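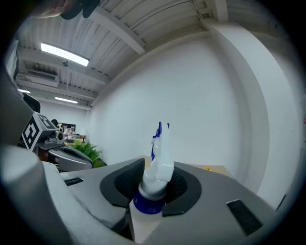
*Photo: Kerubo Odera, Penden Floor News*

**Spray bottles, plants, tables: the September tidy-up**

Quick one this month, I'm writing it between two other things so bear with me. Upstairs room got its once-over. Tables wiped, plants looked at, cupboard under the sink finally opened and dealt with. Thanks to everybody who came up after lunch and grabbed a cloth. It took less time than last time, mostly down to not having to hunt for cloths.

First, bottles. We have way too many spray bottles and have never agreed what goes in which. Going forward:

- **Water only, for plants.** Masking tape around the neck with PLANTS on it. Lives on the windowsill.
- **Table cleaner.** Tape says TABLES. Lives on the second shelf in the cupboard, front row.
- **Glass.** Tape says GLASS. Same shelf, at the back.
- Anything with no tape: don't use it, don't sniff it, put it in the tub by the sink and I'll sort it.

Please don't swap heads between bottles. I know the blue ones all look alike and they all screw on. But a head that's been on cleaner has cleaner in the tube, and then somebody mists a fern with it. We lost the fern. Moving on.

Table mix is the Brandell concentrate again, the unscented one. 200 ml of concentrate into 2000 ml of water, in the big jug, then fill the bottles from the jug with the funnel. Stir it, don't shake it, you get foam to the ceiling. The jug holds up to 2000 ml of water below the line with a bit of room above for the concentrate, so pour the water first and stop AT the line. Lid on after. Write the month on the lid. If it says anything older than two months, tip it out and start over.

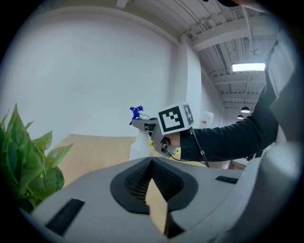
How to wipe a table, for those who asked (two people asked). Clear it first, all the way, cups and cables and the lot. Spray the cloth and not the table. Go with the grain, long strokes, one end to the other. Then a dry cloth right behind. The light wood shows every ring and it shows streaks even worse, so the dry cloth matters more than the wet one. Corners and the edge underneath where hands go. If there's a sticky patch leave the damp cloth sitting on it for a minute, have a chat, come back. No scrub pads please! Zeltik paid to have one top refinished in the spring and would rather not pay for another.

Cloths: yellow for tables, blue for glass, gray for floor spills. Used ones go in the bag on the hook. Bag goes home with whoever is on the list that week and comes back clean. No fabric softener. It leaves a film and then the cloths just push water around. If you're on the list and can't do it, swap with someone and tell me after, no need to ask frist.

Now the nozzles, which is where most of the complaints come from. If a sprayer won't spray, check it isn't turned to off. Then unscrew it, put the tube in a mug of warm water and pump it ten times or so. Usually clears it. Still nothing, into the tub. We've got spare heads from the last Montoya order, plain white and blue, and they fit nearly everything we own. Don't throw away a whole bottle for a bad head.

And when you carry a bottle across the room carry it upright by the neck, finger off the trigger. Wet floor by the door last month was exactly this.
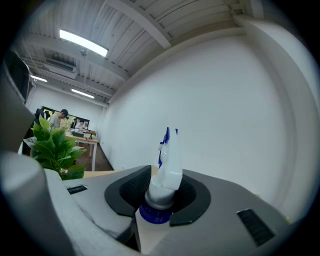

Plants are on a new schedule as of now, and it's simpler than the old one, which had a color key and I think only I understood it. Big ones get water once a week, a full jug between them, slow, at the soil. Little ones get a finger in the soil first and water only if the top bit is dry. The small one on the table with the computer monitor, next to the window, is the one that keeps getting done twice. It's an easy one to reach, everybody walks past it, everybody feels kind. Please stop being kind to it. Put a check on the card when you've watered and look at the card before you do. Same goes for coffee, cold tea, the ends of water glasses etc. Plants are not a sink.

Misting is separate from watering and doesn't need a check. Couple of pumps, mornings if possible, from far enough back that it lands as a mist and not as a puddle. Keep it away from screens and anything plugged in. Turn the pot a quarter when you're done so it doesn't lean. Dusty leaves want a damp cloth, one hand under the leaf, plain water. Skip the leaf shine stuff, somebody left a can of it in the cupboard and it can go to a good home that isn't here.

Dead leaves: pinch them off, take them to the compost bin downstairs. Don't leave them in the pot. We had those tiny flies all through the warm weather and that was most of the reason.

Cut flowers. A few people have been bringing some in and I'd love that to carry on. House rules, such as they are: change the water every other day, trim the stems a little when you do, and take them home or compost them once they droop. Set them toward the back of the table so there's working room in front. The vases are on the top shelf, rinse before putting back, there was green stuff in one of them that I won't describe.
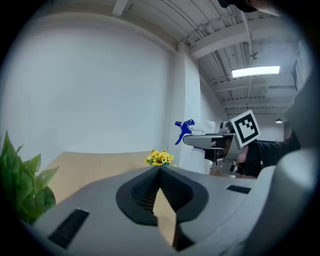
*Yellow flowers at the back of the wooden table, leafy plant keeping them company on the left.*

Still to do, if you have ten minutes and feel like it:

- Wipe down the window ledges, both sides of the latch
- New tape on the GLASS bottle, it's peeling
- Top of the cupboard. There's dust. Bring the step stool, not a chair
- Match lids to jugs. One jug has no lid, one lid has no jug, they aren't a pair, I tried
- Saucers under the two pots that don't have any

Shopping list is on the inside of the cupboard door. At the moment: dry cloths, one more funnel, potting soil (small bag), masking tape. If you buy something off it keep the receipt and put it in the envelope, Penden pays back at the end of the month. Don't buy more spray bottles. I mean it, we're full.

One more about the cupboard, then I have to run. Everything with a trigger stands up, nozzles facing the wall. Nothing on its side. The Brandell jug goes on the bottom shelf, on the tray, and it goes back ON the tray after you pour, becuase the last ring it left took me two goes to get off.

Next tidy is the same time next month, after lunch, cloths provided. Wear something you don't mind splashing. If you want to be on the cloth list or off it, or you know what kind of plant the tall floppy one in the hallway is, call me on extension 2614 or leave a note on the card.

Kerubo Odera
Upstairs room, plants and cupboards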